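**Project report, robot teaching unit. Hammad Rana and Taras Moroz**

## 1. What we were asked to look at

The unit brief says that hand-held grippers let "anyone" teach a robot by doing the job themselves. We were asked to compare that with the older way, where a person drives the arm from a distance. We started out doubtful about the word "anyone" and we still are.

We had two sources of demonstrations:

- The Jurnar set, which was recorded with hand-held grippers, one in each hand, with a camera on the gripper. We had access to 2,813 demonstrations covering 13 tabletop tasks.
- Our own recordings on the Skastine arm pair in the Onuoha lab, driven through the Ludilance remote station. We made 29 of these before our lab time ran out in October.

A gap that size makes any straight comparison of results unfair, and we have tried not to make one. Most of this report is about what each method captures and what it leaves out.

## 2. Driving the arms by remote

Taras did most of the driving. The Ludilance station has two handles, a foot pedal and a monitor. The arms copy the handles with a small delay. The manual calls this delay "imperceptible". Both of us perceived it, mainly when one arm had to let go of something while the other kept hold.

The good part is that everything recorded is something the robot can do. If the arm can't reach a spot, you find out straight away because it stops. The joint angles are logged as they happen and nobody has to work them out later.

The bad part is how slow it is. Passing a small flat object from one arm to the other was the hardest thing we tried. You can't feel how tightly you are squeezing, so you watch the monitor and guess. Hammad squeezed too hard nearly every time and Taras was too gentle. We each developed a habit of pausing before the second grip, and those pauses are in the data. A policy trained on our recordings would presumably learn to pause too, for no reason that has anything to do with the task.

We threw out three of our 29 recordings because the pedal had been released partway through. That mistake was ours and we don't blame the station for it.

## 3. The hand-held recordings

These are quicker to get through and more pleasant to watch. People move close to their normal speed. Nobody has to reset an arm. The recordings can also be made on any ordinary table, which is a fair point in their favour, since everything we recorded has the same grey bench and the same lab lights in it. A robot trained on our bench might be lost anywhere else.

We had three complaints.

**Reach.** A person can twist a wrist or lean over the table without thinking about it. We played back some of the Jurnar hand paths on a model of the Skastine arms and several of them asked the elbow to go where the elbow doesn't go. The set's notes say paths like this "can be filtered". They can, but then the headline number of demonstrations shouldn't include them. We didn't have time to run the check on the whole set, so we can't say how many would be lost.

**Force.** This was supposed to be the advantage. The person holding the gripper does feel something through the handle, and you can see it in how they adjust their grip. But the feeling stays with the person. The files we were given have the video, the position of each gripper and how far open the fingers are. For a stiff object, the finger opening barely changes between a light touch and a hard squeeze. So the demonstrator knows how hard they pressed, and the robot is left to infer it.

**Viewpoint.** With a camera on the gripper, the fingers are always in view, and so is whatever they are holding. What gets lost is anything behind the object. The lens is very wide, which helps, but a flat thing held close still blocks the middle of the view. Clear plastic is a special headache. You can see through it, so a person reading the video has to look for the rim.

## 4. The phone case task

We picked one task from the set to study properly: handling a phone case with both grippers over a table that has a cardboard box on it. It seemed a good test because it has most of our complaints in one place. The case has a see-through back and a white rim, it is thin, and both grippers hold it at once.

We had expected the two-handed part to look clumsy. It mostly doesn't, and that was the one point where we had to change our minds. Holding the case by its rim at two ends is something Taras never managed cleanly at the remote station with a similar case. The hand-held version looks natural, and it would have been silly to pretend our recordings were better here.

What we are not convinced of is that the skill carries over. The second gripper is steered by a real wrist, and the small corrections a wrist makes are smoother than anything we saw the Skastine arms do. The background is busy as well, with plush toys, a window with writing on it and loose cable on the table. Variety like that is usually sold as a strength. It might be, if there is enough of it. If the same corner of the same room keeps turning up with the same task, the policy could just as easily be learning the room. We asked for a list of recording sites and haven't received one.

## 5. Where we ended up

Our marker's comment on the draft was that we sounded as if we preferred neither method. That is about right. For a single task on a known bench we would use remote control and put up with the slowness. For anything meant to work in other rooms we would collect by hand, run the reach check before counting anything, and ask for a force sensor in the fingers.

The moment we kept going back to in the phone case recordings is the one with both grippers on the rim, the left finger on one side of it and the right finger against the inside, while the other hand has the far corner.

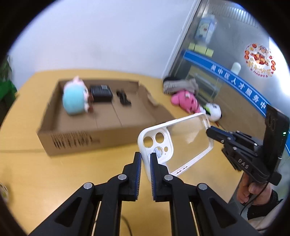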